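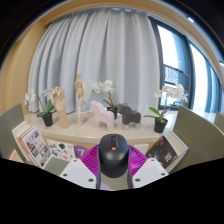 Black mouse, little orange-red bit near the top

Right, surf thread, seeing as the charts have gone a bit lively and I've got a cuppa. Mostly Undwood and the beaches either side of it.

1/ There's a low winding up well out to the west and it's a big old thing. Swell period at the outer buoy has been creeping up since breakfast. Height hasn't budged yet, so don't all rush down at once.

2/ High pressure is parked over us at 1080... sorry, 1030, fat fingers. Light winds for now anyway, a bit of north in them by lunch. Undwood will be clean and tiny till the tide drops off. Longboards, or a swim.

3/ Mallthorpe — I know, I know, I go on about it. But the bank by the slipway has come back after being flat as a car park most of the winter. Had a proper left off it on the push this morning, waist high, ran for around 60 metres before it went fat on me.

4/ Lama Qudah was in at the same time and reckons the one further up is better at low. I haven't tried it. She also had four waves to every one of mine so I'd listen to her!

5/ Water's still March water. I wore the 5/4 and boots, no gloves, and regretted the gloves bit after half an hour. Couldn't do my car key afterwards.

6/ If the low does what the last two runs say, the first long lines get in overnight and it's overhead at the exposed spots by first light. Wind goes south-west behind it though, so Mallthorpe will be a mess by mid-morning. Tuck in round the headland if you can.

7/ The rip by the Undwood groyne is pulling hard on the ebb again. Two people got dragged a fair way along it yesterday (both fine, both a bit shouty). Paddle across it, get your breath back, come in on the sand.

8/ Somebody asked about parking. Top field is open, bottom one's a bog. Take change, the machine won't do cards.

9/ Will look at the evening run and add to this if the wind shifts. Otherwise I'm in at six, yellow board, come and say hello.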